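Re: [bench-arms] Two-finger gripper or suction for awkward household bits?

On the list, someone at Flestmont wrote:

> We've got one arm and money for one more gripper before the end of May. At the moment we have
> a parallel two-finger thing that came with the arm, and it's fine on blocks and boxes, but we
> want to move on to cups, clips, cutlery, that sort of stuff. Half the people here say get suction
> and be done with it. The other half say soft fingers. Has anybody run them side by side on the
> same objects? Also, does it matter much where the camera goes? Ours is on the wrist and the
> cables drive us mad.

Hello all,

Yes, we did more or less this over the winter at Plerthorpe, so I'll tell you what we found and you can ignore whatever doesn't fit your setup. We're a small lab with one arm, and we swapped three grippers on and off it: the plain parallel jaws, a single-cup suction head from Manríquez, and a pair of soft fingers we cast ourselves (badly the first time, better the second!).

We did 400 tries in all, split as evenly as we could manage. I won't paste the whole sheet in but I can send it to anyone who wants it.

Suction first. Lovely on anything flat and smooth, and dead quick to set up, you just need to get roughly over the middle and press. But it was hopeless on clips and on anything made of wire, for the obvious reason, and on cups it only worked on the base with the cup turned upside down. If your list is cups, clips and cutlery I really wouldn't spend the money there. We've gone back to it for packing jobs and that's it.

The soft fingers were kind to thin plastic and very forgiving if the arm came in a bit off to one side. I got quite fond of them. Trouble is they're fat. Anything small and close to something else, they nudge the neighbour before they get to the thing you want. They also wear - we were on our third pair by the end - and each new pair needed the closing width set up again.

So, boring answer, the parallel jaws won for us, once we'd stuck thin rubber pads on them. The pads cost next to nothing and made more difference than any change of gripper. With bare metal the cup handle slid round in the jaws, with pads it mostly stayed put. Before you buy anything at all I'd try that for an afternoon. Mind the glue though, we had a pad come away and stay on a fork.

On the camera, we started on the wrist like you and moved off it. The close-up view is nice right until the fingers get near the object, and then all you see is fingers. We've now got a fixed one looking at the table and I wouldn't go back for this kind of job. It also means one less cable riding on the arm, and there are plenty of those already. Leave generous loops at the elbow and wrist or you'll find out which joint goes furthest by what unplugs itself.

The clear stuff is the real pain whichever gripper you pick. The test we use most now is a clear measuring cup next to a black wire rack with clips on it, and we put it on a printed cloth on purpose, a landscape with lots of blue and purple in it. The cup picks up all those colours and the software loses the edge of it. On plain white it did far better, which had made us feel much cleverer than we were.

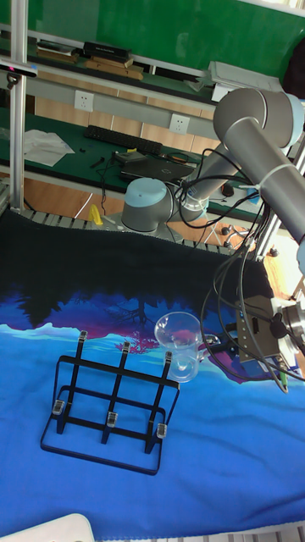
Coming in from the handle side gave us the best results, low down and slow for the last 9 cm. From straight above, the jaws kept landing on the rim, and a light cup like that tips over if you so much as look at it. For the clips, go for the ones along the lower bar last. The ones at the tops of the uprights have clear air round them, so they're a much gentler place to start, and you can get your closing force sorted before you have to worry about catching the rack.

We run the whole thing through Mesorari, the older version. The newer one dropped the setting for gripper speed out of the main menu and I haven't had the patience to find where it went. If you know, please shout. We close at 12 per cent speed for anything clear or thin and full speed for the rest.

What width do your jaws open to? Ours only just manage a mug, and if yours are narrower that might settle the question for you, as you'd need longer fingers whatever pads you put on. I've got drawings for ours if they're any use, they bolt on with 3 mm screws.

Cheers from Plerthorpe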